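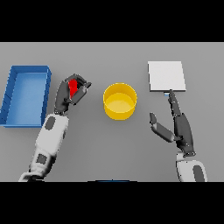
Travel Money and Public Trust: Speaker Notes

Search this site Enter keywords Go

Opening (take your time, let people find their seats)

Good evening, everybody, and thank you for coming out on a Monday, in January no less. I know the parking was a trial. I want to talk tonight about expense reports, and I promise it gets livelier than it sounds.

Start with the Perholm trip. Most of you read about it in the paper: the county's utilities director, Wojciech Adamczyk, went to a three-day water conference and stayed five nights. The hotel bill came to a little under 3000 dollars, and the county paid all of it. He has since paid back the two extra nights, and I do want to say that out loud, since it tends to get dropped when the story is retold.

(Pause here. Somebody will want to ask about the dinner. Tell them we'll get to the dinner.)

How the bill got paid

The county's travel rule is older than my youngest daughter, and she's married. It says an employee may claim up to 50 dollars a day for meals without a receipt, and that lodging must be "reasonable." I have read that rule more times than I'd like to admit, and I still couldn't tell you what reasonable means. Neither could the finance office when I asked them – and they were very kind about it, they even made me coffee.

I went through 392 travel claims from the last budget year. It took most of the fall and all of my good pens. Of those, 23 had no written approval from a supervisor before the trip. Some were perfectly ordinary, a road foreman driving to pick up a part, that sort of thing. Others were harder to explain.

The dinner

All right, the dinner. The host was Pulier, which sells meter software and was bidding for county work at the time. The director reported the meal as a gift, but he filed the form seven weeks after it was due. I don't think a plate of fish buys a contract. I do think the commissioners should have known about it before they voted, and two of them have told me the same.

(If asked about Cluvine: they were the other bidder, they lost, and they have not filed a complaint. Don't guess at why.)

What other places do

Slow down for this part, it's my favorite. The town of Piątek Falls puts every travel claim on its website at the end of the month, with the name, the purpose and the total. Their clerk told me it takes her one afternoon. She said people mostly look up their neighbors, and then they lose interest.

What I'd ask for

Approval in writing before the trip. A dollar limit on hotels. Gift forms read aloud at the next open meeting.

The commissioners take up the travel rule at their next session, seven o'clock, upstairs. Sign-up sheet for speakers is by the door – please print, my eyes are not what they were. Questions now.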